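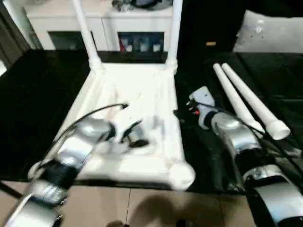 Flastisent

Hi! I'm Rawiri, and this is the README for Flastisent, a collection of comments people wrote about flat-pack furniture instructions. If you've ever sat on the floor with a leaflet and a bag of screws and muttered something rude, you'll feel right at home.

What's in it

There are 2,761 comments. Each one is a sentence or two about the instructions themselves (the wording, the drawings, the order of the steps), and I labeled every one by hand as happy, grumpy or neither. The split looks like this:

happy: 1,287
grumpy: 1,443
neither: 31

Yes, "neither" is tiny. People who write in about a leaflet tend to have feelings about it! I'd drop that label if you're training anything, or fold it into your own leftovers pile.

Where the comments came from

Most came through the feedback form on Idura, the little site I run for swapping lost instruction sheets. The rest are from paper cards at the repair mornings in Stullumstead and Ruawai, which I typed up over January with a lot of tea. Everybody ticked a box saying their words could be shared. I took out names, phone numbers and one very long recipe.

Files

comments.csv is the main one, with columns id, text, label, source
cards.csv has the paper cards on their own, spelling left as written
notes.txt is my labeling notes, which ramble a bit

Everything is UTF-8. If your spreadsheet program turns the apostrophes into soup, pick UTF-8 when you import and they'll come back.

How I labeled

I read each comment once and went with my gut, then Lachlan Pomare went through the lot and argued with me. Where we couldn't agree we used his label, mostly so we could go to bed. Sarcasm was the hard part. "Lovely drawing of a screw, shame about which one" is grumpy, and I'll stand by that one.

Known problems

Stools and bookcases are way over-represented, and beds hardly show up. A few comments are about delivery and slipped through anyway. The ids skip in places where I deleted duplicates, so please don't treat them as row numbers.

Changes

Version 2, May 30, 2025: fixed the broken quotes in cards.csv, added the source column, merged in Lachlan's labels.

License

CC BY 4.0. Use it for whatever you like, just say where you got it. If you spot a wrong label, open an issue with the id and I'll take a look.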